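Sorting a mixed crate of toys and packets on the dining table

This page is for people who have one big crate where everything goes. In our home it began as a toy crate, and after some months it was also the place for small packets, boxes from the chemist and anything that someone found on the floor before guests came. I have now sorted this kind of crate many times, first my own and later for two families in our building, and I have written down the way which works for me. My English is learned late, so please forgive if some sentence is a little stiff.

You need one free hour. If the crate is very full, take two.

What you need

A table you can walk around, at least on three sides
A tablecloth or an old sheet
Two or three smaller boxes, shoeboxes are fine
One paper bag for rubbish and one for things to give away
A damp cloth and a dry cloth
A pencil and some paper tape for labels

I do not buy special boxes before sorting. My neighbour Toshio Okabe bought a set of six with lids, from a shop named Trirkirell, and then he found that his tallest toys did not go in any of them. He uses them for screws now. First sort, then measure, then buy, if you still want to buy.

Step 1. Put the crate on the table

Do not sort on the floor. I know that many pages tell you to tip all of it on a rug, and children like this very much, but after twenty minutes your back is sore and you stop in the middle. On a table you stand straight and you see what you have.

Leave the cloth on the table. Small hard pieces do not roll so quickly on cloth, and a plastic crate can scratch a good table top when you turn it. Put the crate to one side, so that the other part of the table stays open for the piles. If you are right-handed, crate on the left is more comfortable. My wife is left-handed and she does it opposite.

Choose a time of day when there is sun on the table. Small print on packets is hard to read under a lamp, and you will be reading a lot of it.
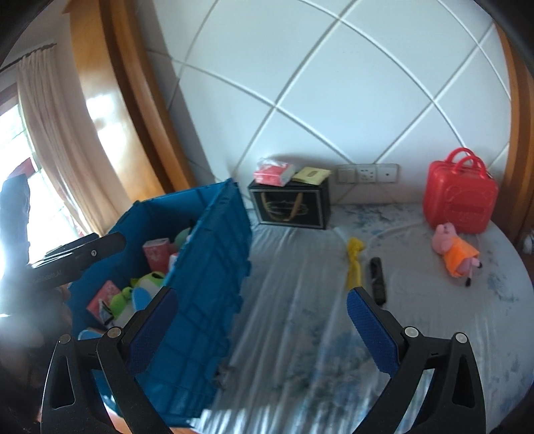
The blue crate on the round table, before sorting.

Our table is round, and for a long time I thought a round table is bad for this work. Now I prefer it. Piles go along the edge like the hours on a clock and you can turn from one to the next. With a rectangular table the far corners become a place where things are forgotten.

Step 2. Look before you take

Spend one minute only looking. What is tall? What is soft? Is there something that can leak or break? Soft toys usually lie over the hard things and hide them, and if you pull a plush toy quickly a box comes with it and falls. I broke a small jar like this once, and the cream went into everything. It took longer to wash than it took to sort.

If your crate has folding walls, check also that each wall is properly locked. Press on the middle of every side with your palm. A wall that is not clicked in will hold while the crate is full and then fold when it is half empty and you lean on it.

Step 3. Take out the soft toys first

Lift them one by one with two hands. Put them at the place on the table which is farthest from you, because you will not need them again until the end.

While you hold each one, check three things:

The seams, especially under the arms and at the neck
The eyes and nose, if they are hard plastic. Pull a little. If it moves, the toy goes to the repair pile and does not go back to a small child.
The label. If the washing instruction is still readable, write it on a paper, as it will fade with more washing.

Frogs and other toys with a big round head need more attention at the neck, because children carry them by the head. A few stitches with doubled thread are enough. Nanami Sekiguchi, who taught me to sew, makes the stitches from inside the fold so they cannot be seen. Mine can be seen, and my daughter does not mind.

Step 4. Baby toys by themselves

Rattles, teethers, rings and everything that was made for a mouth must go in a separate box. Please do not leave them loose with brushes and packets, even if they look clean. I wash them in warm water with a little dish soap, rinse well, and dry them with the dry cloth before they go away. Toys with loops and bumps keep water in the small places, so leave these on a towel until next morning.

If your baby is now a big child, decide today. Does another baby in the family need it? Then wash, put in a bag, write the name on the bag. If not, it goes in the give-away bag. I kept teethers for three years "for maybe".

Step 5. Packets and boxes

Now you come to the part where most of the time goes.
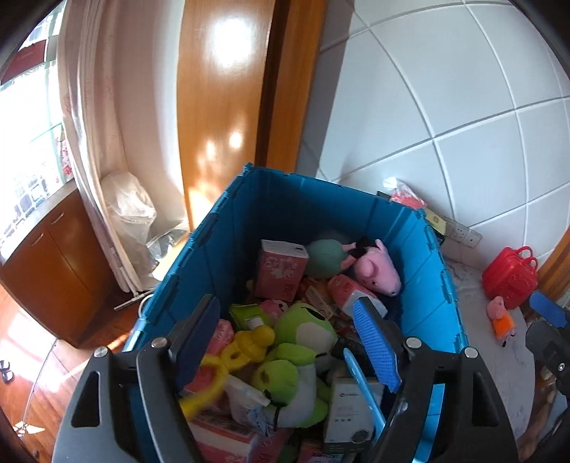
Hamilton, May

The crate in this second picture is a good example of a mixed one. The green frog with the white belly is on its back near the front, the yellow baby toy is next to it, and a hairbrush with a pale blue handle lies across the right side. Between and behind them are packets and boxes in pink, white and green. When the toys are gone from such a crate, what stays is almost all packaging, and packaging looks tidy even when it is not, so it is easy to put all back and say finished.

Take each packet and do this:

Shake it gently. An empty box goes to paper recycling immediately. You will be surprised how many are empty, at least in our house.

Look for a date. If it is past, the thing goes out. Medicines and old creams I bring back to the pharmacy and do not put them in the rubbish.

If it is open, close it with tape or a clip. If it cannot be closed, put the content in a small jar and write on the jar what it is.

If you have two of the same, open only one. Put the opened one in front.

Then make piles by the room where the thing is used. I tried before to make piles by kind (paper things, plastic things, glass things) and it was nice to look at but not useful. When you need something for the bathroom you do not think "now I want a paper thing". So, bathroom pile, kitchen pile, child's room pile. A pile for the car too if you have one.

Tall cartons I leave standing upright during all this. If they lie down, other things go on top and they get pressed, and a pressed carton opens at the corner.

Step 6. Brushes and combs

A hairbrush should not live with toys. Hair and lint from plush toys go into the bristles and then on your head. Pull out the hair with a comb, wash the bristles in warm water with a drop of shampoo, and lay the brush with bristles down on a towel. If it has a wooden handle do not soak it. For plastic a few minutes in water is no problem.

Step 7. Clean the crate

Now the crate should have nothing in it. Turn it over above the sink or outside and knock on the bottom. In crates with ribs and grid on the sides, dust sits on every small shelf, and a damp cloth around a butter knife is good for that. An old toothbrush works also. Dry it well before anything soft goes back.

Take the cloth off the table now too, and shake it outside.

Step 8. Put back less

The crate goes back to be a toy crate. Order of packing:

Hard and heavy toys at the bottom
Flat things along the walls, standing
Soft toys last, on top

Stop when you come to a hand's width under the rim. I am strict with this. If the toys do not go in under this line, something must go to the give-away bag or to a second box. A crate that is full to the top will become a mixed crate again, as people put new things on it like on a shelf.

Write a label on the short side, the side which you see when it stands in its place. Only one word. Ours says TOYS.

How often

I do it every second month, and it is now much quicker. The first time took me the full 60 minutes and then another half of that, because I stopped to read an old instruction booklet.

Questions from readers

Khurram Jadoon wrote to ask if children should help. From my experience, yes for the soft toys and no for the packets. Give them the job of lining up the plush toys on a chair. When packets begin, they want to open all of them.

Sota Honda asked what to do when there is only a small table. Use the table for the crate and one pile, and put the shoeboxes on chairs beside it. It is slower but it works.

Another reader wanted to know if a crate with folding walls is strong enough for books. Mine bends a little at the long side with books, so I keep it for toys.

If you have a better way for the packets, please write to me. I am not fully satisfied with Step 5 and I will change it when I find something simpler.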